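Old handsets and the battery question

A smartphone left in a drawer ages whether or not it is used. The lithium-ion cell loses capacity with time, and it does so faster when stored full or in a warm room. At Hornik, a repair firm in Miltport, Volodymyr Bilyk keeps a log of every handset brought in for a battery change. It stood at 1448 entries in February. His advice for storage is to charge to half, switch off fully and keep the phone in a cool, dry cupboard.
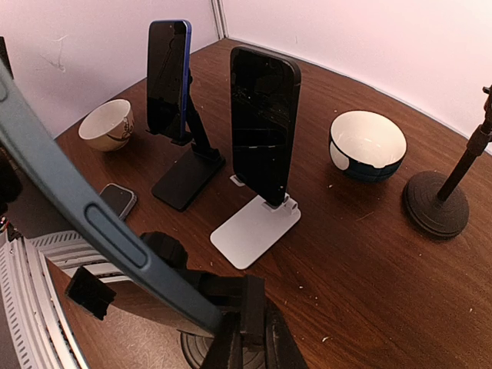 Charging habits

Most wear comes from heat and from long periods at the top of the charge range. A phone on a stand at a desk all day, plugged in, spends hours at 100 per cent. Recent models can hold the charge at a lower limit, usually set in the battery menu. Older ones cannot, and a plug timer does the same job crudely.

Thick cases slow the loss of heat during fast charging. Zoi Sotiropoulos, who runs the battery bench at Zusosthorpe, recommends the slower charger overnight and the fast one only when time is short. 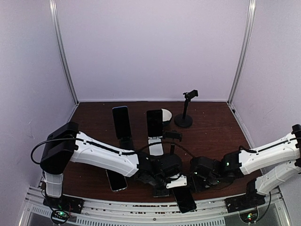 Smartphones and stands on a wooden tabletop.

When to replace

A cell below 80 per cent of its rated capacity is normally due for a change. A swollen cell should not be charged again. Switch the phone off, do not press the back panel down, and take it to a repairer or a battery collection point.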